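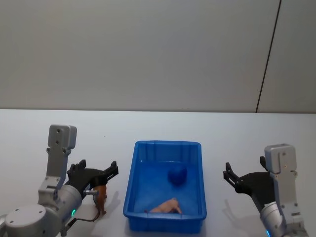 Choi
Director of Early Learning Services, Mistdale Family Resource Center
Opinion -- 06/08/2018

Every January, the early learning rooms in this district receive the same advice: buy more storage. Catalogs arrive, shelving is measured, and by spring the closets are full again. The Mistdale Family Resource Center holds the view that public money would be better spent on fewer toys and on plain, open bins in which to keep them.

The Center lends play materials to 37 home care providers between Angate and Driltstead. Our inventory last year stood at 245 sets, many of them packed in tall, lidded tubs. Providers told us repeatedly that children emptied a tub to reach one animal at the bottom, then left the rest on the floor. The adults did the putting away.

A shallow bin holding two items asks something a small child can manage. The child can see what is inside without digging, take it out, and return it. We have heard the objection that such a bin looks meager, and that families who borrow from us deserve abundance. We respect the sentiment. A room with 1,000 loose pieces in it, however, is a room in which very little gets played with for long.

The table matters as well. Staff are asked to clear the surface before a bin is set down, and to leave wall displays for another part of the room. Some find this severe. Our position is that a bare table gives a child space to line things up, turn them over, and change the arrangement -- work that is easily crowded out by charts and cups of crayons.
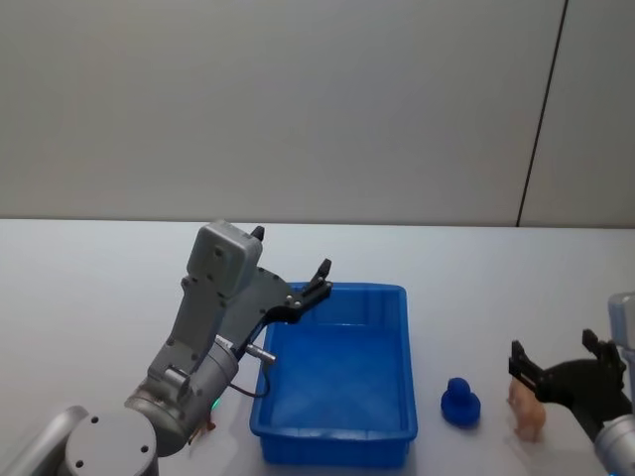 A blue tray on a white tabletop, against a plain gray wall.

The Center therefore asks the district to amend its purchasing guidelines before the next funding cycle. Lidded tubs should no longer be the default. Providers should be permitted to return surplus sets without penalty, and the savings should go toward replacing worn pieces. The current form allows no such choice, and it should be rewritten.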